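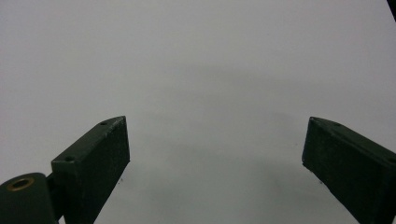
*the gray-white, pretty much what I want on the walls. flat, little bit cool*

**Re: matte wall paint that doesnt go shiny when you wipe it??**

**teun_vh** - April 29, 2021
ok so hallway + stairs. Old paint is a cream eggshell, hate it. Want pale gray-white, dead matte. Two kids, one dog. Quote from the painter was 2,399 for everything incl. ceiling, which, no. Doing it myself. Siltero or Clostska? Anybody lived with either one for more than a year?

**cruzado_fan**
Clostska. Two coats, done. Hallway here is three years old and only the corner by the coat hooks looks bad.

**leonilde.t**
Disagree, sorry. Clostska matte burnishes like crazy. I wiped off one crayon mark and now theres a shiny patch you can see from the kitchen. Siltero is chalkier but you can touch it up and the patch dissapears.

**cruzado_fan**
did you use the scrubbable one or the basic? Different cans

**leonilde.t**
Scrubbable. Still have the can. Damp cloth, no soap.

**mudroom_mike**
Bigger question is what's under it. Eggshell has to be sanded first or your new stuff peels off in sheets. 120 grit, pole sander, wipe down, prime. Don't skip the primer because the can says "paint and primer in one".

**teun_vh**
ugh. whole stairwell? how do you even get up there

**mudroom_mike**
Extension pole and a friend to hold the ladder. Took me a weekend.

**pbj_household**
I skipped sanding, used a bonding primer, zero problems in two years. Sanding a stairwell is misery, dust in everything

**mudroom_mike**
You got lucky. Or yours was flat to begin with.

**pbj_household**
it was semi-gloss lol

**leonilde.t**
Also - get a sample and paint it on a big piece of board, not the wall. Cool grays go blue in a north facing hall. Mine looked lavender in March and I repainted the whole thing. Move the board around, check it at night with the lights on.

**teun_vh**
Good call. Hall has one small window, north. Would you go warmer then?

**leonilde.t**
A touch. And change the bulbs before you change the paint, cheaper.

**cruzado_fan**
Bulbs yes. Still say Clostska

**teun_vh**
Going with Siltero on the stairs, and maybe Clostska up on the ceiling where no one wipes anything. Bonding primer, light sand on the shiny bits only. Dekidwood has the sample pots so I'll grab two tomorrow.

**mudroom_mike**
light sand on ALL of it. But ok. Cut in around the handrail first, and pull your tape while the paint's still a bit wet.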